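4. Results: what reviewers do with a bottle episode

Quick restatement of terms, as the earlier sections got long. A bottle episode here means one standing set, regular cast, no guest roles above a line or two. We coded 50 episodes of Kindley and Ritchie on that basis. The review corpus is the Bovitz archive, 2,000 reviews after duplicates came out. Coding by Yeon and Cardoso, disagreements to Stępień.
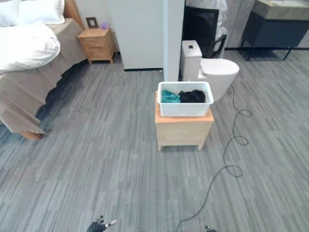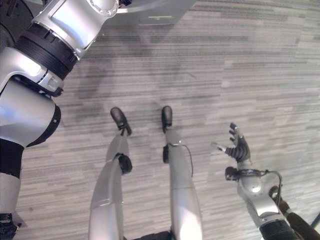
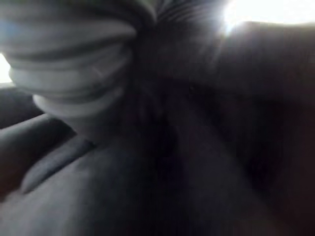
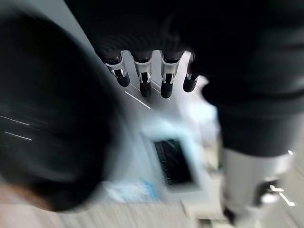 Figure 3. Interior views. First: bed and nightstand. Second: robot arm and legs, striped carpet. Third: pale ridged form, close range. Fourth: dark robotic hand with four fingers.

4.1 Openings

Most reviews of a bottle episode open on money. The budget must have run out, the season finale must be eating everything, and so on. This happens even where the production notes say otherwise. The Kindley lighthouse episode was planned from the start of the season and cost more than the one before it (the set had to tilt). Reviewers still called it the cheap one. Some meant it kindly. "Cheap" does a lot of work in these texts: sometimes thrifty, sometimes lazy, once or twice a compliment to the writers. We coded all of these together at first, then had to go back and split them. The split is what appears in the appendix.

Reviews of ordinary episodes almost never mention cost. Car chases excepted.

Second most common opening is the comparison. Reviewer names an older show, says that show did one room better, moves on. The comparison is seldom picked up again further down. We had expected it to organize the review, and in the longer pieces it sometimes does, but in the short ones it's a throat-clearing move and little else.

4.2 Plot summary

Shorter than expected. Fewer locations gives the reviewer less to recap, fair enough, but the summaries shrink even for episodes with a crowded plot. The Ritchie elevator episode has a poisoning, a divorce and two false identities. Typical summary: they get stuck, they talk. What fills the space instead is dialogue, quoted at length and often slightly wrong. We checked quoted lines against the broadcast subtitles. Misquotes lean toward the punchier version. Usually a subordinate clause has gone missing, or a name has been moved to the end of the line.

Long-form pieces (over 3,000 words) behave differently. Full recap, scene by scene, whatever the setting. These come mostly from a small set of regular writers and should probaly be treated as a separate genre. Edet makes this case for fan newsletters and we see no reason it wouldn't hold for Bovitz.

4.3 Performance

Acting gets more room in bottle reviews. Also more specific. Where a normal review has "strong as ever," a bottle review will name the moment: the pause before the phone is picked up, the laugh in the second act. Laaksonen's objection, that reviewers praise acting when there is nothing else on screen to praise, is partly borne out. Praise rises, but so does complaint. The younger Ritchie brother gets his worst notices of the whole run in the elevator episode, and from people who liked the episode.

Directing hardly comes up. Strange, given how hard it is to keep one room watchable for an hour. Camera placement is mentioned when it is showy, e.g. the single long take in Flurnard, which is outside our coded sample but kept turning up as a point of reference in reviews of the other two shows.

4.4 Placement and timing

Late-season bottle episodes do worse. The common complaint is impatience, with the finale in sight and the story standing still. Early-season ones get the opposite reading, room to breathe, a chance to know the characters. Same features, opposite verdicts. Kindley moved from a Tuesday slot partway through its run, and we could find no effect of the move on any of the codes, althogh the number of reviews per episode drops for a while afterward.

One loose end. December episodes attract holiday vocabulary whether or not the story has a holiday in it. Cozy, snowed in, that sort of thing. For bottle episodes this muddies the "warmth" code badly. We left those reviews in and flagged them. Results without them are in the appendix, second table, and the order of the codes stays the same.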